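Search posts
October
by @nokcombe_kitchen
2 min read

1/ I gave up my second cup of coffee in October and switched to tea after lunch. Writing down what I learned in case it helps anybody else who gets headaches when they cut back.

2/ Week one was rough. I went from four cups to two in one day, which was dumb. Dull headache by 3 pm, in bed by 9. Go down one cup at a time and leave a few days between. 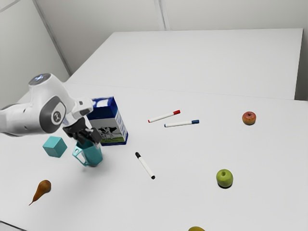
3/ Black tea was the easy swap. I've been drinking the Pichon loose leaf, two teaspoons to a pot. Four minutes is plenty. At seven it gets bitter enough that I end up adding sugar, and I was trying to drop that too.

4/ Green tea needs cooler water. I boil the kettle, open the lid and go do something else for a while. I ruined a lot of green tea before I figured that out and thought I just didn't like it.

5/ Treson decaf is fine. It tastes like weak diner coffee – I mean that as a compliment. The store in Nokcombe stopped carrying it, so now I order two bags at a time.

6/ Food matters more than I expected. If I skip lunch, I want coffee by 2 pm no matter what I drank that morning. Soup fixes it. So does leftover rice with an egg on it.
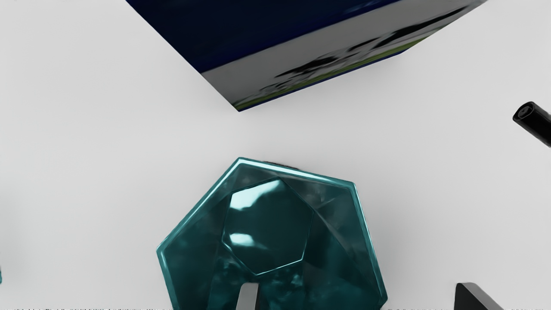
7/ Where I am now: one coffee at breakfast, tea after lunch, water at night. I fall asleep faster. I still wake up once to use the bathroom – tea did not help with that.

8/ Next up is seeing if I can stand peppermint. My sister's box has been in the cabinet since spring. Will post again if I finish it.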